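Dekeck Bimanual Work Enclosure
Research configuration, as used in the Ninon manipulation study
Updated Jun 22, 2026

The Dekeck enclosure is a bench-mounted cell for research on two-arm manipulation of household objects. It is supplied to university and institutional laboratories that need repeatable working conditions across long recording periods. The configuration on this page is the one adopted by the Vestthorpe laboratory for Ninon, a study of how well a learned policy transfers between everyday tasks when the surroundings change and the arms do not.

Construction
The cell is built on an aluminum frame. Both arms mount on the front rail, one at each side, so that their reach overlaps over the center of the floor. The wall and floor coverings are exchangeable. In the Ninon protocol, printed papers and mats are replaced between recording blocks, and a policy is always tested against at least one covering that was absent from its training set.

Task set
The plant care group was added to the protocol in August. It contains five tasks, among them bringing a watering can to a flowerpot and returning it to its place. These tasks were selected because the object must be held at a changing angle for the full length of the motion, and because the target is small in relation to the spout. Household items unrelated to the task remain inside the cell during recording.
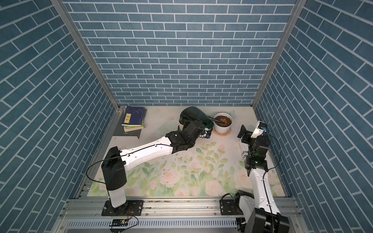
Nadja Leitner writes that the plant care tasks were the first in which her group saw a clear benefit from changing the floor covering. Policies trained on one mat did well on that mat and poorly on the next, she reports, and the errors were mostly in placing the spout, seldom in the grasp. She would like to see the walls and the floor varied separately in a future release of the protocol.

The current protocol varies both together. Separate schedules are under review.

Reported result
Ninon collected 600 demonstrations for the plant care group, of which 464 were kept after review. Evaluation consisted of 126 trials on coverings held out of training. Policies trained with exchanged coverings completed more trials than those trained on a single covering, and the difference was largest in pouring motions. The study makes no claim about performance outside the enclosure.

Scope of supply
Frame with front rail and cable tray
Mounting plates for two arms
Starter set of wall papers and floor mats
Printed setup guide

Arms, grippers, cameras and task objects are ordered separately. Laboratories that already own a Fekete frame may request the adapter plates.

Technical inquiries should be addressed to Tien-fu Fung, Research Equipment. Please state the arm model and the intended mounting distance.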